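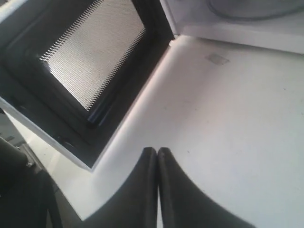

Quick one tonight, kettle's on and I've got an early start.

So the projector is finally up. Went for the Condico in the end, second hand, from a bloke two streets over who was moving to a flat with no blank walls. 838 hours on the lamp according to the menu. He'd said "hardly used" in the ad, which, well. It's rated for 3,000 so there's plenty left in it and he knocked a bit off when I pointed it out.

Picture is lovely. Properly lovely. Watched half of an old western with the curtains shut and forgot to eat.

Fitting it was another matter. The bracket that came with it is meant for a flat ceiling and ours slopes above the sofa, so I had it on a shelf at the back for the first week. Bad idea. Every time anyone went up the stairs the whole film wobbled. Moved it to the ceiling joist nearer the middle, with a longer pole, and now it only wobbles when the washing machine is on spin. Can live with that.

Keystone correction: don't bother if you can help it. I had it cranked right up while it was on the shelf and the subtitles went all mushy. Got the thing level and square, turned the correction off, and it's like somebody cleaned my glasses.

Sound. This is where I've spent too much. The plan was to reuse the old Favari soundbar from the front room but the cable run from the projector was daft, nearly 2 room lengths once you go round the door frame. Tried bluetooth. Lips all over the place. There's a delay setting in the menu and I fiddled with it for an evening and got it close, then it drifted again the next night. Gave up on that.

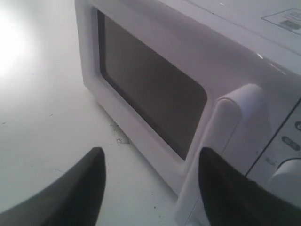 Ended up with a pair of Ren bookshelf speakers and a small amp, sat either side of the screen on the brackets that used to hold the old ones. The streaming stick plugs into the amp now and one long HDMI goes up to the projector. Dialogue is so much clearer it's silly. No sub yet. The neighbours are on the other side of that wall and I like them.

Screen is still just the wall, painted. I did two coats of a matt white and there's a roller line down the left third that you can see in snow scenes and football. Need to sand it back and go again. A proper pull down one from Jiltau is on the list but the size I want is out of stock untill February, and the one size up would cover the light switch.

Total so far, with the speakers and the paint and the cable I bought too short and then the cable I bought the right length: £1,383. More than I said it would be in the last post. I've not updated the spreadsheet. Could have had a decent big telly for that, yes, several people have told me.

Still to do. Clip the cable to the ceiling, it's hanging in a loop at the moment and you catch it with your head if your tall. Blackout lining for the side window, as anything before about teatime is a washout. Find out why the fan goes up a gear after an hour. Filter wants a clean probably, I've ordered a can of air.

Somebody asked in the comments last time about gaming on it. Only tried one racing game. Felt a touch slow on the steering until I found game mode, then fine, though the colours go a bit cold. Will try something twitchier when I get a minute and report back.

Right, tea.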